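Search this blog
Search
Type and hit enter

Twenty-five goes at a wheelchair

Tue 12 May

I came home from Trirnbridge with a sore neck and a worse opinion of the word "learning" than I left with.

Some background for anyone new. I worked as a ward orderly for a long stretch before my knees had their say, and I still get asked along to things when somebody wants a person who has moved beds for a living. This time it was Amerley Gyamfi who asked. She runs the teaching sessions at Bramard, where they are trying to get a humanoid to do the fetching and shifting that fills up an orderly's day. I told her on the phone in January that I thought it was a daft idea. She said good, come and say so in person.

So I did, and to her credit she put the kettle on first.

The way they teach it is simpler than the brochures let on. A person wears a headset and a pair of gloves, stands in the next room, and moves. The robot moves with them. Every joint angle and every bit of camera footage gets saved, and when there's enough of it they feed the pile to a program called Drollov, which is meant to work out how to do the job with no person in the gloves. For the wheelchair job they want 448 good runs. They had 243 when I visited. A good run means the hands found both handles, the chair went where it was supposed to, and the bed didn't get clobbered on the way past.

Salamatu Sulemana was in the gloves for most of the day. She's very good. She has a way of settling her shoulders before she reaches that I recognised straight away, the same thing you do before you take the weight of a patient. I asked if the robot would pick that up too. She laughed and said it had no shoulders to speak of in the data, only the numbers for them, and I've been chewing on that ever since.

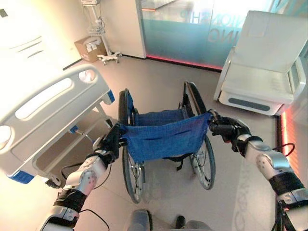 My first complaint is that holding the handles is the easy bit. Any visitor's kid can grab a wheelchair by the handles. What takes a new orderly months is everything around it: brakes on before anyone sits, footplates out of the way, a look at the floor for cords, a word to the person so they know they're about to be moved. Not much of that was in the runs I watched. Amerley says it comes later, in stages. Maybe so. I've heard "later" from a lot of people selling hospital equipment, and I have a garage full of their free pens.

My second complaint is about feel. When you push a chair with a soft tire you know it through your palms before you've gone a metre. Salamatu gets a bit of a buzz in the gloves when the fingers close, and that's her lot. She steers by eye. She told me she sometimes has no idea how hard she's gripping until she looks at a readout. If the teacher can't feel the chair, I don't see how the pupil is going to learn to.

They let me have a turn, naturally. I was hopeless. There's a lag, a small one, but enough that I kept correcting for something that had already sorted itself out, and the arms went wandering like a pair of drunks leaving a wedding. I did 25 runs and Amerley kept four. My favourite of the rejects was the one where I got the left hand on perfectly and then forgot I had a right one.

I'll be fair, though. By late afternoon I watched the thing do a reach by itself, with Salamatu sitting down eating a mandarin and the gloves on the bench. It went for both handles at a sensible height and closed on them. It did that more than once. Then a fellow named Long shifted the chair a little further from where it had been all day, and the robot reached for where the chair used to be. He wrote something on a clipboard and moved it back.

Amerley's answer is more runs with the chair in more places, over 200 of them if the budget holds. I asked about a chair with a coat hung over the back, or somebody's handbag swinging off one handle, the way they always have. She wrote that down. I couldn't tell if she was pleased or just being polite.

I've said I'll go back when they reach the stage with a person in the seat, provided it's one of their engineers. My sister wants to know if I got paid. I got the tea, parking, and a very dry scone.

Anyway, the neck is improving. The headset weighs more than it looks, so if you're ever offered a go, take your glasses off first and ask for the strap to be loosened at the back.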